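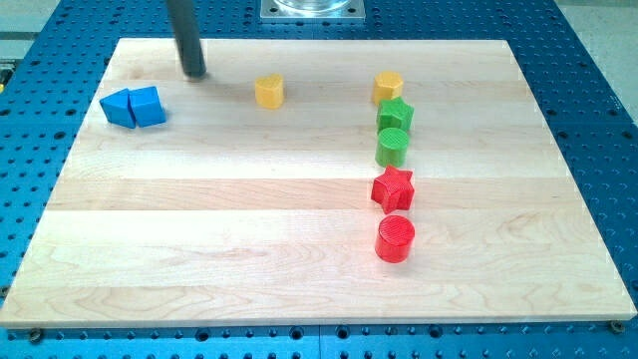
Sorting shape blocks with small children is one of those activities that sounds too simple to need a how-to page, and then you sit down on the floor with a three-year-old and forty pieces and wish somebody had written one. I have been putting out shape blocks in my playroom for years now, and I've settled into a way of doing it that keeps the little ones interested and keeps me reasonably calm. You don't need a great heap of pieces to begin. A yellow hexagon, a green star and a green cylinder in a line on a pale maple board, with a couple of blue blocks off to one side, is plenty for a first morning. Pale wood is lovely for this, by the way, as the colors really stand out against it!

What you'll need

A flat board or a low table, big enough that two children can reach it without bumping elbows. A set of solid shape blocks in at least three colors. A shallow tray or basket for the pieces that are waiting their turn. My own everyday set came from a little shop called Sundaram, and I've topped it up with odds and ends since (they don't match perfectly, and the children couldn't care less).

Step 1. Put out less than you think

Start with six or seven blocks and leave the rest in the basket. I used to tip everything out at once, and all I got was a crash and a lot of giggling. Spread the pieces so there is bare board between them. Small hands need room to get hold of a block from the sides.

Step 2. Let them play first

Give it five minutes, or ten if they're happy. They will stack, they will knock down, and somebody will decide that the star is a cookie. Join in. Eat the cookie.

Step 3. Sort by color

Pick up one block, say its color out loud and set it down on its own. Then ask, "Can you find me another one like this?" Take whatever they hand you and talk about it. If they bring a yellow one to your blue one, hold the two side by side and look at them together for a moment before you try again.

Step 4. Sort by shape

This is harder, and I'd leave it for another day if anyone is getting wriggly. Begin with shapes that feel very different in the hand, such as a star and a cylinder. Run a finger along the points, then around the smooth curve of a circle. Prisms shaped like a little house are wonderful for talking about roofs and walls, and you can turn them on their side and ask whether it's still a house. My friend Violeta Riquelme does this part with the blocks hidden under a dish towel, and her group begs for it.

Step 5. Make a line

Set the blocks one behind the other, from the far side of the board toward you. Name each one as you go. Older children can carry on a pattern, say yellow, green, yellow, green, and then make up one for you to finish. Do get it wrong now and then, they love that.

Putting away

Call out a color and let them drop those pieces in the basket, then call the next. Wipe painted blocks with a barely damp cloth and let them air dry on a towel overnight before the lid goes on.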